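Baking weekend returns to Mokthorpe in March

The Mokthorpe Home Baking Weekend is back, and we couldn't be happier! Doors open at 10am on Saturday, with 80 stalls, 15 hands-on classes and more flapjack than is sensible. 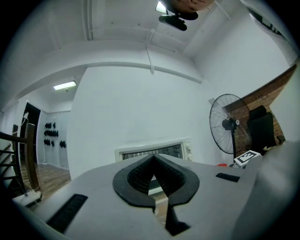 Mokthorpe, indoors.

Last year's visitors raised £3,660 for the Irnmont community kitchen — a brilliant sum, and we'd love to beat it. New this time is a small-oven class from the Tromalent baking club, covering scones, cheese straws and a very good ginger loaf.

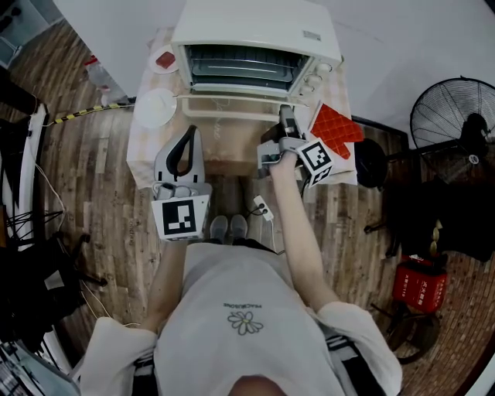 Tickets and times

Entry is £6 and under-fives go free. Classes can be booked at the door — come early for bread!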